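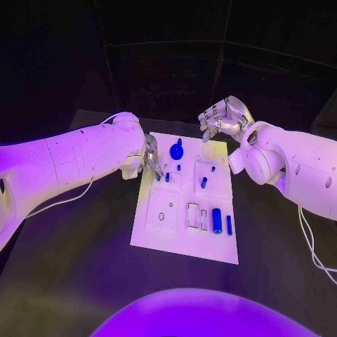 Vurnwood Catchment Groundwater Monitoring – Interim Progress Report

Submitted 29/12/2009 under the Merkness grant

1. Work completed

Drilling at the Jakstead site finished in May. Seven observation wells are now in service, the deepest to 31 meters. All wells were developed by airlift pumping until the discharge ran clear, then surveyed to the local datum. Well 4 was re-drilled 20 meters east of its planned position after the first hole met a boulder layer.

Water levels are logged hourly and checked by hand dip at each site visit. The logger in Well 2 drifted over the summer and was replaced. Readings from that well for the affected period have been flagged and are left out of the trend analysis.

2. Water quality

Samples were tested for nitrate, chloride, iron and conductivity. Nitrate is highest in the shallow wells along the north boundary and falls with depth. Iron in Well 6 stayed high through the period – the casing is being inspected before any conclusion is drawn.

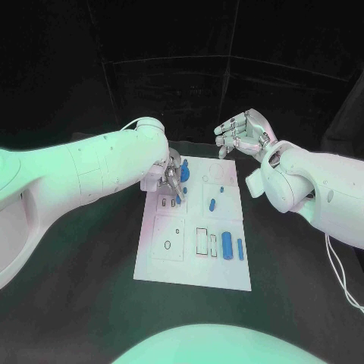

White sheet and small blue peg on the bench.

3. Budget

Spending is within the approved total. The second hole at Well 4 added 2,000 to the drilling line, met from contingency. No additional funds are requested.

4. Next period

Pumping tests at Wells 1 and 5, subject to access across the Nic Giolla land. The access agreement is drafted but not signed. If it is delayed, the test at Well 1 will go ahead alone and Well 5 will move to the following period.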